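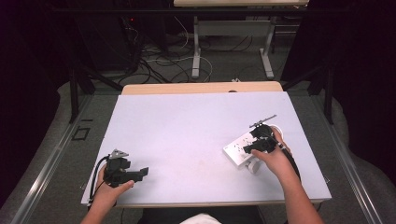

Choosing Running Socks for the Cold Months

Most runners in the Beltwood area spend a lot of time picking shoes and almost none picking socks. By February the roads are wet, the trails are worse, and the store hears the same complaints every week: blisters on the heel, numb toes, a seam that rubs across the little toe. A new pair of shoes will fix some of that. A better pair of socks will often fix more of it, and for less money.

Start with the material. Cotton holds water against the skin, and wet skin blisters faster than dry skin. If the label lists cotton first, keep that pair for the couch. Merino wool and polyester blends both move moisture away from the foot. Wool stays warmer when it gets damp and can be worn more than once before it smells. Polyester dries faster and holds up better in the dryer. Many winter socks mix the two with a little nylon for strength and some elastic to hold the shape.

Thickness comes next. A thick sock is warmer in your hand, but inside a snug shoe it can make your feet colder by pressing on them and slowing the blood flow to your toes. If you want to wear heavy socks all winter, bring them with you when you try on shoes. You may need to go up half a size. If your shoes already fit well with a thin sock, look for a medium weight with padding only at the heel and ball of the foot.
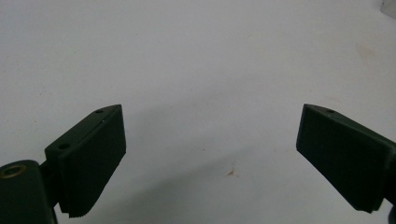
Fit is where people go wrong most often. Sock sizes usually cover a range of shoe sizes, and if you are at the bottom of the range you will end up with extra fabric bunched under your toes. When you are between two sizes, take the smaller one. Pull the sock on and check that the heel pocket sits on your heel and not above it. Run a finger along the toe seam. It should lie flat, and it should sit on top of the toes, away from the tips.

The Anent crew sock is the one we sell most of between fall and spring. It costs $14 a pair, comes up over the ankle bone, and is 43 percent merino. The Fenetti trail sock is taller and has a denser weave around the ankle, and that helps keep grit out on the river path. Some members find it tight at the cuff. Try it on if you have wide calves.
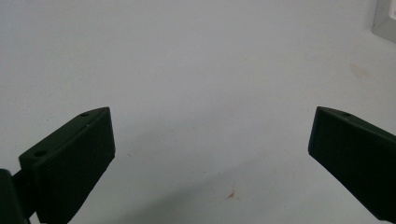

3 min read

Toe socks are worth a look if you get blisters between your toes. They take longer to put on and they feel strange for the first mile. They also take up a bit more room in the front of the shoe, so they do not work well in narrow racing flats.

Double-layer socks are the other option for people who blister. The 2 layers slide against each other and spare the skin. Smooth out the inner layer before you lace up, or you will feel every wrinkle.

To make any pair last, turn them inside out, wash them cold, and skip the fabric softener. Softener coats the fibers and they stop moving moisture. Dry wool blends on low or hang them up. Keep your toenails short. Most of the holes we see are at the big toe. Replace socks when the heel goes thin enough to see light through it, or when the cuff no longer stays up.

Members get 1000 points toward the spring rewards with any three pairs bought before the end of the month. The offer covers Anent and Fenetti running socks in all heights. It does not cover the Cheng compression sleeves, which are on their own sale at the back of the store. Socks that have been worn outdoors cannot be returned, but unworn pairs can be exchanged for another size if you still have the band they came in.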